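公園運営連絡会 議事録

日時:2020年11月8日 午後
場所:Gretach公園 管理棟二階 会議室
出席:公園管理事務所、緑地係、施設係、植物園、Yeo財団、売店組合、近隣自治会
欠席:Desura劇場(書面による意見提出あり)
記録:管理事務所

## 1. 前回議事録の確認

6月の議事録について、植物園から一か所訂正の申し出があった。「北側温室の暖房配管」とあるのは「南側温室の暖房配管」の誤り。訂正のうえ承認。

## 2. Grukadov門周辺の園路改修

施設係から説明。Grukadov門から噴水広場までの園路は、舗装の浮きと排水の詰まりが続いている。今回の改修区間は延長622メートル。工期は冬季とし、桜の開花前に終える予定で設計を進めている。

舗装材は現行と同じ洗い出し仕上げを基本とする。門の前の石畳は開園当時のものが残っているため、目地の補修のみとし、石の交換は行わない。排水桝は落葉の入りにくい形の蓋に替える。

自治会から、工事中の迂回路について質問があった。朝夕に門を通り抜けて駅へ向かう人が多く、全面通行止めは困るとのこと。施設係は、区間を二つに分けて片側ずつ施工し、門の通り抜けは確保すると回答した。夜間は仮設照明を置く。

植物園から、園路東側のケヤキ三本の根が舗装を押し上げている箇所について意見。根を切ると倒木のおそれがあるので、舗装面を少し上げて根をまたぐ形にしてほしい。緑地係も同意見。施設係が勾配を再計算し、車いすの通行に支障がないことを確認してから決める。

決定:二分割施工とする。ケヤキ周辺の断面は次回までに図面を出す。

## 3. 樹木調査の中間報告

緑地係から報告。園内の高木1420本を対象とする調査のうち、1112本まで終わった。残りは西の谷と野外劇場裏の斜面に集中している。斜面は足場が悪く、落葉後に行うほうが見通しがよい。

調査済みの樹木のうち、早急な処置が必要と判定されたものが17本ある。内訳はサクラが最も多く、次いでアカマツ。いずれも幹の腐朽または枯れ枝によるもので、園路や広場に面したものから順に処置する。伐採とするか枝下ろしで残すかは、樹木医の所見を受けて一本ごとに判断する。

Yeo財団から、寄付者の名札が付いた木が含まれているかとの質問。緑地係によると含まれている。財団は、処置の前に寄付者へ手紙を出したいので、対象の木の一覧を早めにもらいたいと要望した。後継の苗木を同じ場所に植えるか、近くに移すかについても、手紙に書けるようにしたい。

自治会から、伐採した材の扱いについて質問。これまでは業者が引き取っていた。緑地係は、一部を園内のベンチの補修に回すことを検討していると説明した。腐朽の進んだ材は使えないため、使える量は伐ってみないと分からない。

決定:一覧は緑地係から財団へ今月中に渡す。材の利用は議題4とあわせて扱う。

## 4. 休憩所と売店の冬季運営

売店組合から、池のほとりの休憩所について提案。冬の間も平日の営業を続けたい。昨冬は土日のみとしていたが、植物園の温室を見たあとに立ち寄る人から、平日も温かいものを出してほしいという声が寄せられている。営業時間は午前十時から午後三時まで。品目は汁物、焼いたパン、茶、コーヒーに絞る。

管理事務所から、電気容量の確認が必要との指摘。休憩所の配線は古く、暖房と調理器具を同時に使うとブレーカーが落ちたことがある。施設係が分電盤を点検し、不足であれば調理用の回路を一つ増やす。
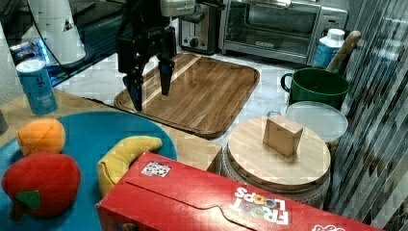

休憩所の席数は、机の間隔を空けるため通常より減らしている。冬の間もこの配置を続け、天気のよい日はテラス側の窓を開けて使う。セルフサービスの返却口が狭く、昼どきに列が重なるという指摘があったため、返却棚を入口の反対側に移すことにした。盆については、今の樹脂製のものが割れたり反ったりしており、組合は買い替えを希望している。形は写真にあるような角を丸めた長方形の木の盆がよいとの意見で、斜めに色の明るい帯が入った意匠も、園の売店らしくてよいと賛成があった。緑地係からは、議題3の伐採材で作れないかとの案が出たが、乾燥に時間がかかり、この冬には間に合わない。当面は既製品を少数購入し、園内の材による製作は来年度の検討とする。

自治会から、休憩所の外で持参の弁当を広げる人の席が足りないとの意見があった。東屋の脇に置いてある予備のベンチをテラスの下へ移す。ごみの持ち帰りの表示は文字が薄れているので、同時に貼り替える。

移動販売車の出店については、Grukadov門前の工事と重なるため、冬の間は噴水広場の南側に限る。出店希望は売店組合が取りまとめ、管理事務所へ届け出る。発電機を使う車は、音楽堂で催しのある日は営業場所を変える。

決定:平日営業は分電盤の点検結果が出たのち開始する。盆の購入費は組合が負担する。

## 5. Desura劇場からの書面意見

書面の要点は次のとおり。

- 劇場裏の搬入路に、夜間、自転車が停められていることがあり、大道具の搬入に支障が出ている。
- 樹木調査の日程を事前に知らせてほしい。稽古場の窓のすぐ外が斜面で、作業音が入る。
- 劇場前の案内板の地図が古く、改装前の入口を示したままになっている。

搬入路については、管理事務所が駐輪禁止の札を付け、夜間巡回の経路に加える。調査日程は緑地係から直接連絡する。案内板は、園内全体の更新が来年度に予定されているため、それまでは入口の部分だけ上からシールを貼って直す。

Yeo財団から、案内板の更新の際は外国語の表記を統一してほしいとの発言。植物園と劇場で、公園名のつづりが違っている。管理事務所が表記の一覧を作り、各施設に照会する。

## 6. 植物園の夜間開園

植物園から説明。冬の夜間開園は、今年は温室のみとし、入場は予約制とする。外の池と竹林は照明を置かず、閉鎖する。最終入場は午後七時半。

売店組合から、夜間開園の日に休憩所を開ける必要があるかとの質問。植物園は、入場者を絞るため必須ではないとの考え。組合は人の手配が難しいこともあり、今年は開けない。温室の出口に自動販売機があるので、これで足りるとした。

自治会から、昨年は帰りの車が住宅地側の道に入り込んだとの苦情が紹介された。植物園は予約の案内に南駐車場の利用を明記する。駐車場の出口は左折のみとし、誘導員を一人置く。

決定:植物園の案のとおり。南駐車場の閉門時刻は午後九時に延ばす。

## 7. その他

- 噴水は凍結防止のため十二月から停止する。再開の時期は気温を見て決める。
- 東の遊具広場のぶらんこは、鎖の交換のため使用を止めている。部品が届きしだい再開する。
- 犬の放し飼いについての苦情が続いている。芝生広場の入口に看板を追加する。ドッグランの新設を求める意見もあるが、場所の案がまだないため継続とする。
- 落葉の堆肥は、来春も希望者に配る。置き場は苗圃の裏。袋は各自持参とする。
- 落とし物の保管棚がいっぱいになっている。保管期間を過ぎたものは警察の指示に従って処分する。

## 次回までの作業

| 担当 | 内容 |
|---|---|
| 施設係 | ケヤキ周辺の断面図、休憩所の分電盤点検 |
| 緑地係 | 処置対象木の一覧、斜面の調査日程の連絡 |
| 管理事務所 | 公園名の表記一覧、搬入路の札、案内板の修正 |
| 売店組合 | 盆の見積り、移動販売車の希望取りまとめ |
| 植物園 | 夜間開園の予約案内 |
| Yeo財団 | 寄付者あての手紙の文案 |

次回の日程は管理事務所が調整し、各団体へ連絡する。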